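Getting Wipe-Down Cloths Clean Again

By Maarja Dzene
2 Sep 2026

Print this page | E-mail this page

A cotton cleaning cloth will last for years if it is washed properly. Most get thrown out early for one of two reasons: they smell, or they have stopped soaking up water. Both can usually be fixed at home.

Start with the smell. A sour cloth has been left balled up while damp, and a normal warm wash won't shift it. Put the cloths in a large pot, cover them with water, add 2 tablespoons of washing soda and simmer for 20 minutes. Use a stainless steel or enamel pot. Washing soda will darken aluminum. Let the water cool before you tip it out, then rinse the cloths under the tap until they no longer feel slippery.

Cloths that push water around have a coating on them, nearly always fabric softener or dryer sheet residue. Leave both out from now on. Run the cloths through two hot washes with half the detergent you normally use and no softener. New cloths often need the same treatment before they are any good. 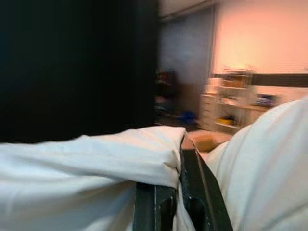

A white cloth, bunched and softly creased.

Wash cleaning cloths apart from clothes and towels. Microfiber goes in its own load, as it picks up cotton lint and holds on to it. Grease-soaked rags from the workshop should not go in the machine at all. Rags with linseed oil or wood stain on them can heat up and catch fire, so spread them flat outdoors to dry, away from anything that burns, and ask your local waste service how to get rid of them.

For stains, try this before reaching for bleach:

Coffee and tea — soak in warm water with oxygen bleach for 8 hours, then wash.
Cooking grease — rub in dish soap, leave for half an hour, wash hot.
Rust — lemon juice and salt, dry in the sun, rinse well. Repeat if needed.

Never mix chlorine bleach with vinegar or ammonia.

Dry cloths fully before folding. A rail over the sink is fine for one or two, but a full load does better on a line. Hang them by one edge and leave a gap between them.

Old cloths that have gone thin are still useful for shoe polish or for wiping paint cans. Cut off any hems first — the stitching can scratch a soft finish.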